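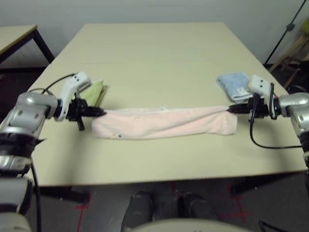

Why would anyone teach a pair of robot arms to fold towels?

Because cloth never lands the same way twice, and a machine that can cope with a towel has learned something it can use on plenty of other chores.

I put that question to Huiling Zeng before I had my coat off, and she must have heard it a hundred times, but she answered it as kindly as if I were the first. The shared workshop in Gurnbridge opens its doors one evening in August every year, and I had driven 57 miles for it (the last stretch behind a hay wagon, so I missed the welcome talk entirely).

The build is called Flelik. It has two arms, each with a black gripper and a white sensor housing with two little dark holes in it, and I'm afraid I thought of them as faces the whole evening! When I got to the table it had a pink towel by both ends, folded into a long narrow band and stretched between the grippers, with a green cloth and a blue towel lying folded farther back. I stood there far longer than I meant to — it's oddly restful, like watching somebody else do the ironing.

Lingyun Zou looks after the software side, which goes by the name of Jisard, and he walked me through it with great patience. They have recorded 2,048 folds so far, most of them in the evenings after work, and he told me the terry towels gave them the most grief because the loops snag on the fingertips. Thin dishcloths are no picnic either. They slide out if the grip is too gentle, and he spent most of the spring on that one setting.

I asked about money, as I always do. The members put in 900 dollars for cables, clamps and spare fingers, and the benches came from a school that was clearing out. Huiling would like a quieter power supply next.

There was lemonade by the door and a very good plum cake, and I stayed until 20 past nine talking to a retired machinist about gearboxes. If you go next year, park behind the Esposito bakery and use the side entrance, which is much easier than the front steps.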